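Speaker notes: Two arms, one belt, one planner
Matúš Brabec, Dreson
May 28, 2022

Slide 1. Title. Say who I am, then go straight on. Questions at the end, please.

Slide 2. The cell. Leave this up while I explain the layout. Two arms, a long conveyor between them, small electrical parts to sort. The tape grid is for people, the software doesn't use it.
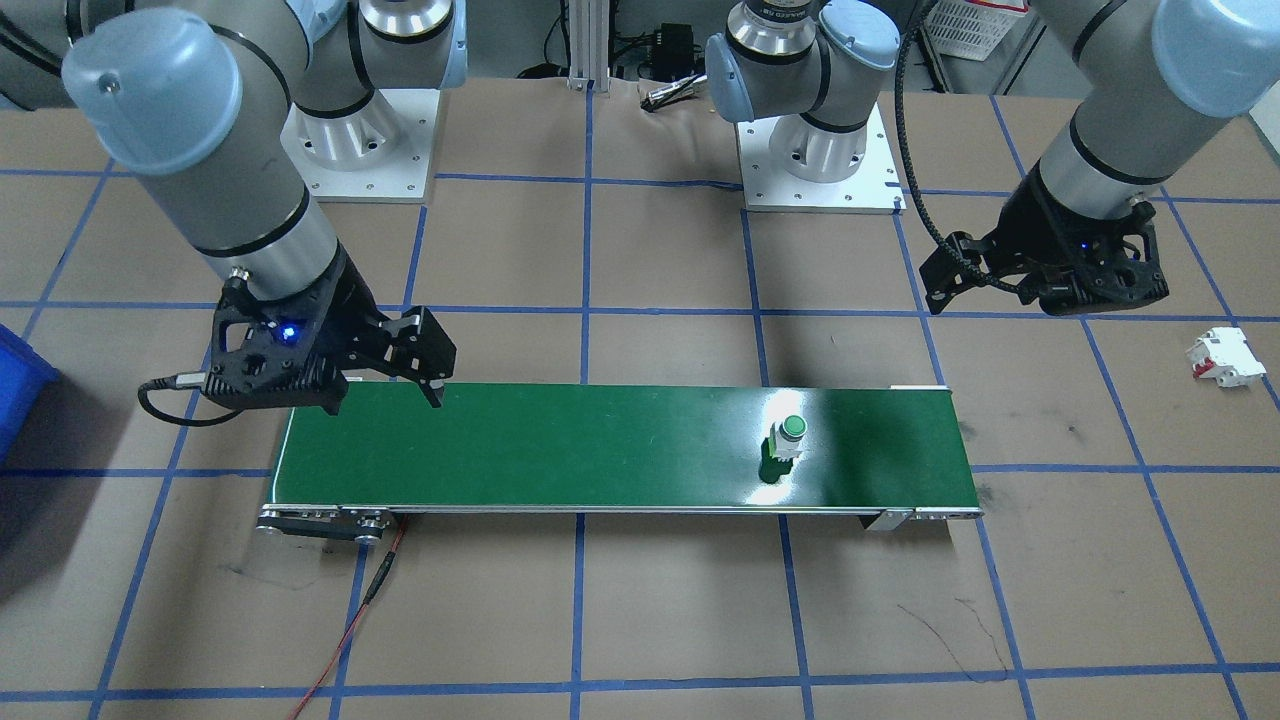
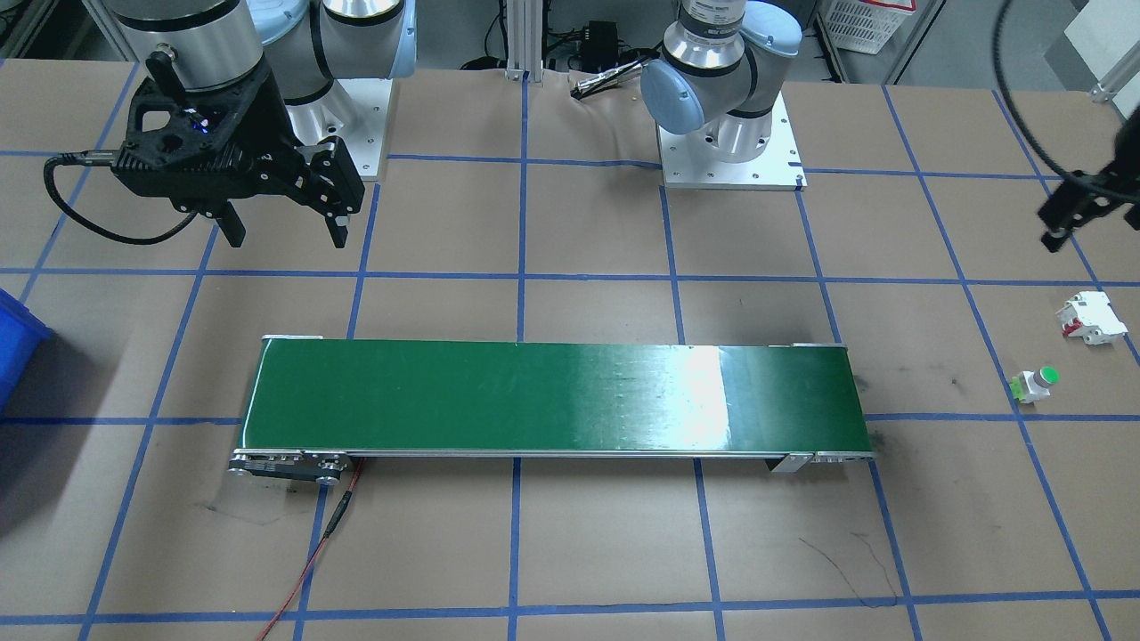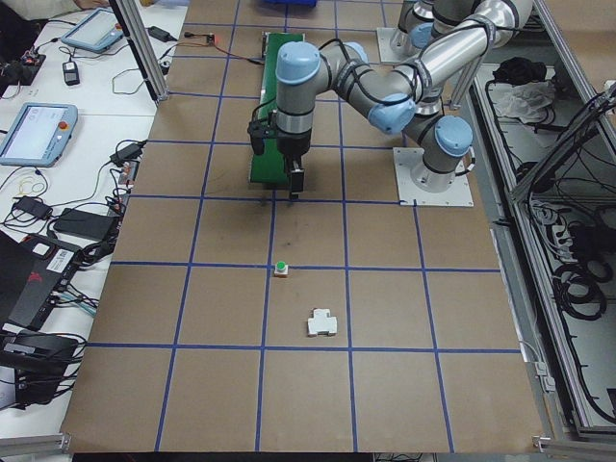 Slide 2: the Nedero cell, two arms and the green belt.

Slide 3. What the software does. Three processes. Lorko handles perception and publishes a pose for each part. Paulík is the planner. The third is a thin driver layer that talks to the arm controllers. Mention that we tried to fold the driver into Paulík in October and backed it out.

Slide 4. Perception. The glossy belt is the hard part. Glare wipes out depth, and a shiny surface gives you a reflection that looks a lot like a second object. Lorko now masks saturated pixels and rejects any pose below the belt plane. Shiny parts are still the worst case -- be upfront about that.

Slide 5. Planning. Each arm owns a volume, and the space over the belt is shared. An arm has to hold the lock before it plans into the shared volume. We used to take the lock at execution time, and the plans were stale by then. Median plan time is 162 ms with the lock taken first.

Slide 6. Grippers and cables. The collision model needs the cables in it. We model each one as a fat capsule fixed to the wrist. It's crude and it costs us some reach, but the planner stopped proposing wrist flips that would wind the cable up.

Slide 7. Tooling. Every run is logged and can be replayed offline. The regression set is 102 recorded runs, and a change to Paulík doesn't get merged until it has gone through all of them. Show the replay viewer if the laptop behaves. If not, skip to slide 8.

Slide 8. Still open. Recovery after a dropped part is manual. Belt speed is assumed constant -- an encoder is on order. Calibration between the arms drifts and we redo it by hand.

Slide 9. Contact details and repo link. Take questions.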